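Gripper bench notes and pics, 9th February

Zulteo fingers vs. the Bugti set, on the hand-held. Quick page, will fix the layout later.
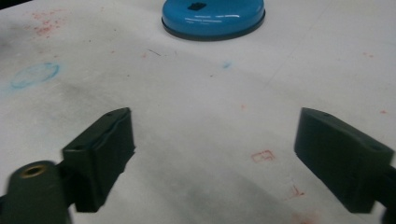
We ran the Zulteo pads first, 50 pickups per part, then swapped to Bugti and did the same parts over. Same operator for both sets, same Prekton wrist camera, exposure locked. Angled pads, small screw holes so you can change them without pulling the whole finger. Brass insert in the finger arm is the one thing I'd copy on everything we print, the plain plastic threads on our December fingers stripped out fast. The round blue piece with the black ring at the bottom is the hard one. Glossy top, and the rim throws white highlights right back at the camera. Dark green pads show up great against a white table tho, so finger tracking was easy. Table needs a wipe, red and blue marks all over it and the tracker picks up the darker ones.

More notes, no particular order.

Zulteo pads
Stiff. Good on boxes and anything with flat sides. On round parts you get line contact and thats about it, so they want to roll out if you close off center. 85 percent on the full part list. Most misses were on round stuff.

Bugti pads
Softer, wider. Better on round parts, worse on thin ones becuase the edge folds under. Took longer to mount. Two screws per side and one of ours came with a bad head. Lower score overall but I liked using them more.

Utora controller
Logging only for this round, no motor. Gives finger opening and a time stamp. Dropped out once when the cable got stepped on. Zero it with fingers fully closed, not "almost closed," or every width in the log is off.

Camera settings
Prekton at 2000 microseconds was ok for slow moves. Went to 3000 to get a brighter picture and the fingers smeared on every fast close. Back to 2000 and added a lamp.

Still to do
Rubber strips on the Zulteo pads, then rerun the round parts only. Try a matte sheet under the lamp. Order spare screws for Bugti. Raw logs go up once I get the file names sorted out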